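Home and Shared Shop Robotics
Handout 4: Picking up soft things
28 September 2021

This handout covers the two-arm bench build. Read it before your turn at the bench. You should already have done the calibration in Handout 3 and have your own copy of the settings file.

1. Why tissue is hard

A rigid block stops the fingers. Tissue does not, so the motor current hardly changes when the fingers close on it, and the grip check we wrote for the blocks never fires. For soft items the program closes to a set width and waits 300 milliseconds before lifting. The width is stored per item. Start with 12 mm for a tissue pack and go down from there.

A single sheet is a separate case. Come in low and pinch a raised fold. A sheet with something resting on it should be left alone until the thing on top has been moved.

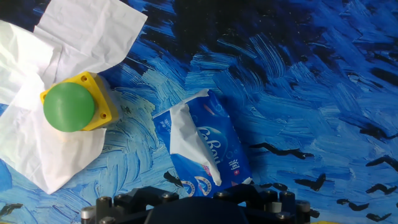
Lihua Zou: On my build at home the 300 ms wait wasn't enough. The pack kept sliding out at the start of the lift. I slowed the first 10 mm of travel and left the wait as it was, and that fixed it.

Slowing the start of the lift is a good change and you may use it here too. The setting is lift_slow in the Lota script. Write down the value you used, or your runs can't be compared with anyone else's.

2. Setting out the bench

Lay the cloth so that both halves of the print are within reach. Put flags near the line between the blue and the yellow, with the sticks fanned out so that the fingers can get at one without taking the rest. The pack goes on the blue. The push button goes on the blue as well, on top of the open napkins.

Bring the arms in over the cloth before you start the script. Leave the cable slack alone. If you have to reroute a cable, stop the arms first and tell the next group.

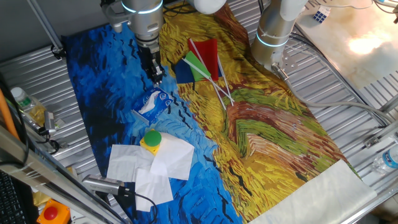 Fig. 2. Bench layout with flags, tissue pack and push button.

3. Order of work

Load the Komine profile for the two-finger gripper. Run the flags first. Approach each stick from the side and grip near the cloth of the flag, where the stick bends least. Then run the pack, then the button, and the napkins last.

Peiyu Xie's group logged 183 attempts in April using this order. Most of the failures were with the napkins, and most of those came from closing too high above the sheet. Check your height offset before blaming the grip width.
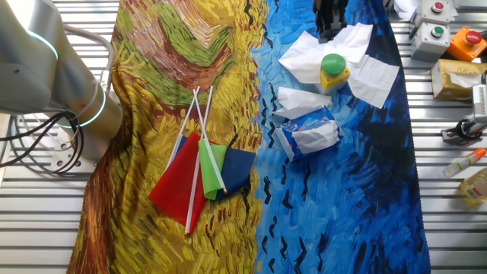

Wrinkles in the cloth change the height of whatever is lying on it, and the script assumes a flat surface. Smooth the cloth before each run and redo the touch-off if you moved it. Overlap is the other thing to look for. With the red flag lying partly over a navy one, as it does in Fig. 3, the red has to be picked first, and your pick list should say so. The camera code will not work this out for you.

4. To hand in

Your log file, the widths you settled on for each item, and a short note on one failed grip: which item, what the fingers did, what you changed. Use the Jenum template for the log.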